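Vistodico Wall Folding Desk
Fitting and Care Guide, Section 2: Before You Drill

The leaflet in the carton says one adult can hang this desk in under an hour. I have fitted a fair few of them and I doubt it. Read this section through before you open the bag of screws.

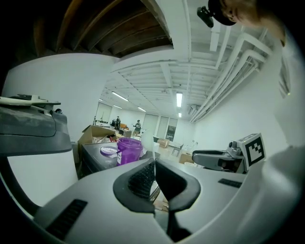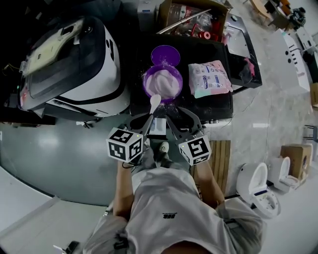 2.1 Choosing the wall

1. Knock on the wall. A dull sound suggests brick or block. A hollow one means plasterboard, and the plugs supplied are not much good in plasterboard, whatever the bag says.
2. If the wall is hollow, find the studs with a detector and then check with a thin nail. Detectors are wrong more often than their makers let on.
3. Keep clear of any line running straight up, down or sideways from a socket or switch.

CAUTION: Cables and pipes do not always run where they should. Turn off the power at the consumer unit before drilling.

2.2 Marking the height

1. Tape the paper template to the wall. Do not trust its printed ruler, as paper stretches. Use a steel tape.
2. Mark the fixing holes 112 cm from the finished floor. Measure at both ends, then check with a spirit level. Skirting boards are no guide.
3. Sit in your own chair and have someone hold the desk flap at its lowered height. If your knees touch, move the marks up now.

Note: The older Betholm bracket looks the same but has different hole spacing. Shahram Naseri at the Murnside counter will swap it if you bring both halves.

2.3 Hanging the bracket

1. Drill the two outer holes first and fix the bracket loosely.
2. Check the level again. It will have moved.
3. Drill the remaining holes, then tighten by hand. A power driver strips these screws.
4. Leave the flap folded up until the stay arms are fitted (Section 3).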